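Chapter 4: Showing a Robot What You Mean

May, by the Tretolov coursebook team
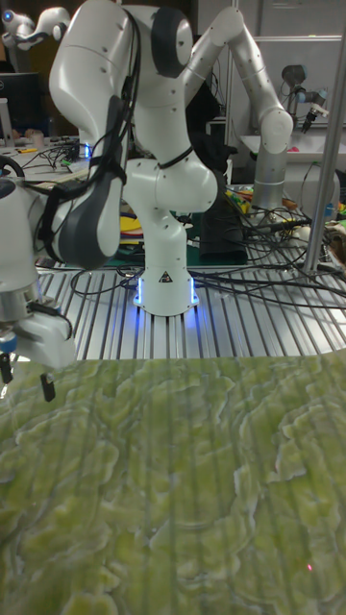

Why teach a robot by demonstration when you could simply write it a program?
Many useful jobs are easy to do and very hard to write down. Try listing every small movement you make when you fold a towel or fish a teaspoon out of a crowded drawer. A demonstration lets you skip the list and hand over the movement itself, with all its little hesitations and corrections included.

4.1 Two ways to lead

In Chapter 3 you moved an arm by typing in joint angles, and you probably got rather tired of it. Now comes the fun part! There are two broad ways to lead a robot through a task, and you will try both before the chapter is out.

The first is hand guiding. The motors are set to carry the arm's own weight and very little else, so you can take hold of it and move it where you like while the joint angles are recorded. It feels wonderfully direct (most students grin the first time the arm goes light in their hands), but your own hands and elbows end up in the camera's view, and a stiff joint can make your path clumsy.

The second is remote control, usually called teleoperation. You move one device, the leader, and the robot, the follower, copies you. A leader might be a small matching arm, a handheld controller or a glove. Your body stays out of the way and you can drive both arms of a two-armed station at once. The price is that you lose most of your sense of touch, so a gripper coming down towards a surface has to be judged by eye.

We use cookies to remember your place in the Flallura Reader. Accept all | Manage settings

4.2 How many demonstrations?

Fewer than you might fear for a simple job, and far more for a fiddly one. The Benítez exercise at the end of this chapter, a plain pick and place, works well with 70 demonstrations. The Grorkance cable task in Chapter 9 needs more than 1,000, and you will see why once you have watched a cable spring out of a gripper a few times.

Variety matters as much as quantity. If the part always starts in the same spot, the robot learns that spot. Move it about, turn it over, come at it from the left for a change. Keep a few slow, careful recoveries from near misses too, for they show the robot how to get back on track.

Before you start, read the safety notes on page 19 and find the stop button on your own station. Work in pairs for Exercise 4.1, one person leading and the other with a hand by the button, then swap over and record the second set.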